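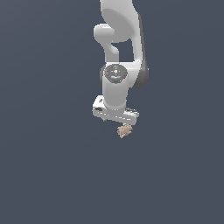 Grenia, August 2, 2026

## 4. First grasp in the Koppel simulator

Tekutska's quick-start sheet promises a working pick "in minutes." Plan on 60, and do the steps in this order.

1. Open the arm-only view. It loads no floor and no table, just the arm on dark gray.
2. Load one object from the irregular set. Leave the cubes alone - every gripper on the market can hold a cube.
3. Set grip force to 2 and close the fingers.
4. Check that the object sits between the fingers, under the hand. A slight tilt of the hand is fine.
5. Turn gravity on and let the hold test run for 195 steps.
6. Save the log before you press Reset. Reset deletes it and does not ask.

**Note:** The four colored dots around the wrist cap are red, green and two light blue. The vendor's manual never says what they mean. Don't treat them as status lights.

**Caution:** A held object in the simulator tells you little about your real arm. The brochure claims more than 708 objects "grasp-verified," but I found no mention of how long each one was held, or at what force. Repeat the test on hardware, at low speed, before you believe any of it.

If the object drops through the fingers at step 5, reload the Plarkton contact file and start again from step 2. Raising the force only hides the problem.

Lies Van Beek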